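Our project began with a sock. Xiomara Kapoor lost one in the shared laundry at Grudari, our hall of residence, and while she was hunting for it we got talking about how much washing goes in and out of that room, and how little any of us knew about it. Two weeks later we had a topic, a notebook and far too many ideas!

## What we wanted to find out

We had three questions at the start and dropped one (water hardness, which needed kit we couldn't borrow). The two left were:

1. How full are people's loads when they start a wash?
2. Does the way you carry and sort your washing change what gets left behind?

The second one turned out to be the really fun one, and it takes up most of this report.

## How we did it

During July we put a paper log on the laundry door and asked everyone to fill in a line each time they ran a wash: what programme, how full, what they carried it down in, and whether anything was missing or left over at the end. We were hoping for 200 lines. We got 409, which is brilliant for a hall that can't usually be persuaded to answer an email.

Tavion Blackwood typed up the log, and Alaric Baptiste and I did the trial washes. For those we used one basket, one machine and a set of plain cloths, so that we could repeat the same load again and again. Each cloth was weighed dry on the kitchen scales first. Our biggest trial load came to 2765 g and the smallest to 1468 g.

"Fullness" was harder than we expected. People wrote things like "quite full" and "full full". In the end we sorted the answers into half, three-quarters and packed, and left out the lines we couldn't place.

## What we found

Small loads were much more common than packed ones. Lots of people were washing one outfit for the next day, and a few wrote in the margin that they'd happily share a wash with a neighbour if there was a way to arrange it. (We love this idea and would like to try it next term.)

On the left-behind items, bags did worst. Things stick in the corners of a deep bag, and you can't see the bottom without tipping it out. An open basket lets you look straight down to the floor of it, so a single cloth is easy to spot. Inside the machine the usual hiding place was the fold of the door seal, and dark socks were the champions.

We also learned that checking is a habit you can pick up very quickly. After a week of trials Alaric and I were both running a hand round the drum without thinking about it.

The machine door, and the basket with a blue cloth in it:

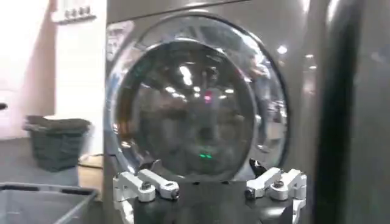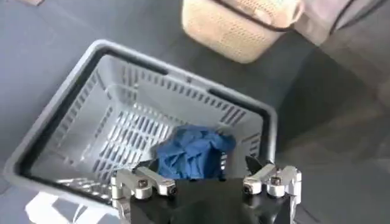 Marcus Yazzie read our draft and wrote back that we should have asked people when they noticed something was missing, as he has often only found out days later, and that our left-over figures are probably too low for that reason. He also wanted to know if the sock was ever found.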